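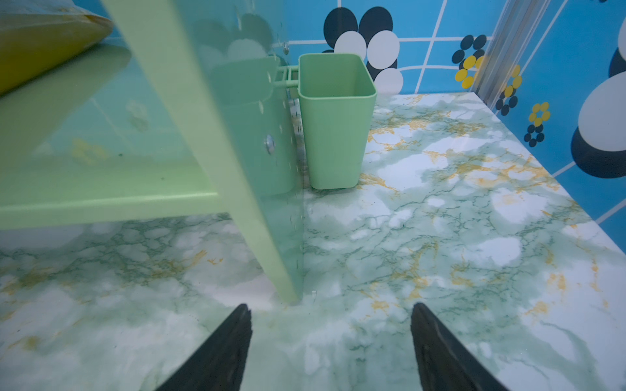
Skuvport, the housewares shop and maker on the lower end of the market street, will start selling its mint-green countertop shelf in September, the company said. The plastic unit is meant for small kitchens and bathrooms where there is no wall space left for a cabinet.

The shelf stands directly on the counter. It has solid side panels, a translucent back panel in a paler green, and a light-green cup that hangs from a small bracket on the right side. The cup is rectangular with rounded corners and is open at the top.

Mercedes Giraldo, who runs the shop, said the side cup was added after customers complained that brushes and spoons took up room on the shelves themselves.

"People had the shelf full of folded cloths and sponges, and then they stood the brushes on top of that and everything fell over," Giraldo said. "Now the brushes go on the side."

The unit is held together with screws and ships flat. Giraldo said it can be put together in a few minutes with an ordinary screwdriver, which buyers will need to supply themselves. The bracket can be left off if the shelf has to stand close to a wall on that side.

Skuvport has ordered 2000 units for the first run. They are being molded by Rivadeneyra, a plastics workshop that already makes the company's dish racks and drawer dividers. A second run will depend on how many are left at the end of the year.

The shop has had 738 requests for the shelf so far, most of them from people who had bought the older version without the cup. That one was sold in white only and was dropped last spring. Owners of the older shelf will be able to buy the cup and bracket as a separate part, but they will have to drill two holes in the side panel. A paper template comes with the part.

Yurani Bedoya rents an apartment above the Lostedeo bakery and was one of the people who tried the shelf at home before it went on sale. Her kitchen counter is four feet long and shares a corner with the sink.

"I had been keeping the cleaning things under the sink, and every time I wanted a cloth I had to move the trash can," Bedoya said. "I keep the cloths on the top shelf now. The counter wipes clean under the cup because it doesn't touch."

She said the back panel shows water spots and needs to be wiped down more often than the rest. Giraldo said the company looked at a solid back but decided to keep the translucent one so that patterned tile behind the shelf would not be completely hidden.

The shelf will sell for $24 with the cup included. The price of the separate cup has not been set. Mint green will be the only color at first, although samples in yellow have been made and are on display near the register.

Orders can be placed at the counter or by phone. Deliveries outside the city will be handled by Wavent, and shipping is charged by distance. Shelves ordered for pickup will be held at the shop for two weeks.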